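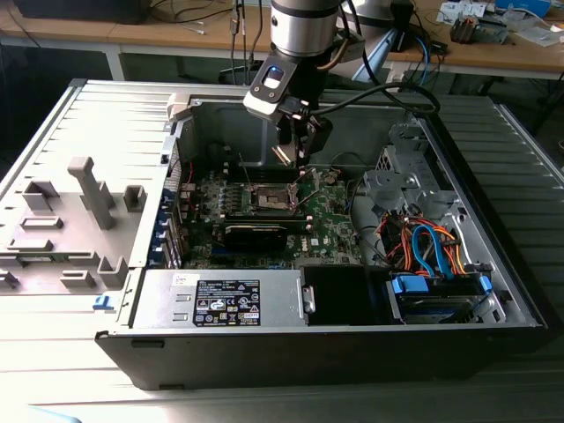 Harkinik is a small motion planning and execution layer for taking desktop computers apart and putting them back together with one arm. It sits between a task script and the arm's own controller: the script says which part to approach, Harkinik plans a path that keeps the wrist, the gripper and the trailing cable clear of everything it knows about, and a guarded-move routine handles the last stretch. Most of the code exists because of processor sockets. With the retention lever up, as it is on the open case here, the lever stands close to where the fingers need to come down, and a planner that only knows the case as a box with a hole in it will drive straight through it. Harkinik treats the lever as a thin obstacle with a state (up, down, unknown) and replans whenever the state changes.

Status

Release of March 19, 2026. This replaces the December snapshot. Scene files from December will load but the cable settings in them are ignored, and you will get a warning for each one.

What is in the repository

planner/ — path search, obstacle inflation, cable sweep check
perception/ — board pose, socket state, slot cover detection
control/ — guarded moves, force thresholds, retreat behaviour
scenes/ — case models and part positions, one folder per case type
logs/ — the Nultton runs, described further down
tools/ — the log viewer, the scene editor and the converter for December files

Installing

You need Python 3 and a C++17 compiler. Build the planner first, then install the Python package from the top folder. The perception module is optional. If you leave it out, board pose has to be given by hand in the scene file, and every lever state starts as unknown.

The arm driver is not included. Harkinik talks to it through MacAulay, our message bridge, which is kept in its own repository. Any driver that can publish joint positions and wrist force, and accept a joint path, should work. Start MacAulay before Harkinik. If you do it the other way round, Harkinik waits quietly and looks as though it has hung.

How planning works

A scene has three layers. The fixed layer holds the bench and the case walls. The part layer holds anything mounted in the case: drive bay, power supply, expansion cards, heat sink, fan duct. The soft layer holds loose wires and the arm's own cable.

Fixed and part layers are checked as ordinary meshes. The soft layer is a set of inflated volumes with a cost, so a path may pass near a wire bundle if there is no better way, but it pays for it. The default cost is set high enough that the arm will usually go over the top. Lower it if you find the planner giving up on parts near the drive cage.

The arm's cable is modelled as a hanging curve between two points on the arm, swept along the whole path. It is a rough model. It takes no account of twist, and on long wrist rotations it will underestimate how far the loop swings out.

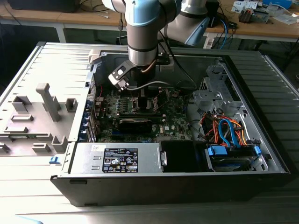 An expansion card left in its slot makes the board harder to reach, so the scene files carry each case type in two versions, with the card fitted and with the card out. Choose the one that matches before you start. There is a check at start-up that compares the scene with the first camera view and stops if they disagree, but it only looks at large parts and will not notice a missing slot cover.

Approach to the board is always in two steps. The planner brings the fingers to a hover point above the target, the controller zeroes the force reading, and then the guarded move begins. Please do not shorten this by setting the hover height to nought. The force reading drifts with wrist pose and the thresholds mean nothing without a fresh zero.

Perception notes

Board pose comes from matching the edges of the board and the column of slot covers. Coloured clips and tabs are used as extra hints where a case has them. Socket state is a small classifier over a crop taken around the expected socket position, and it returns empty, filled or unknown.

Side panels can confuse it. Some have moulded posts and square holders on the inner face, and when a panel lies next to the open case the edge matcher may pick up those shapes as part of the chassis. Set a region mask in the scene file to keep the panel out of the match. The panel should still be added to the fixed layer as an obstacle if it has tall features.

The Nultton logs

The logs folder holds 2,131 guarded moves from 171 sessions, recorded over 12 case types. Each entry has joint positions, wrist force, planner output, the scene file in use, and a result label. Labels were added by hand from the recordings. Seven sessions have no force data — the topic was left out of the recording — and these are flagged in the index.

Known problems

The planner sometimes finds two equal paths and switches between them on replanning, which shows up as a wobble before descent.
Shiny surfaces, power supply casings in particular, leave holes in the depth map. The scene mesh is trusted over depth in those areas.
The Grollunum gripper profile has finger lengths from the drawing and they have not been measured.
The scene editor does not save masks if the folder name has a space in it.

Licence

Code is under the MIT licence. Logs and scene files are CC BY 4.0. Please open an issue before sending large changes to the planner, and attach the scene file and log for any collision you report.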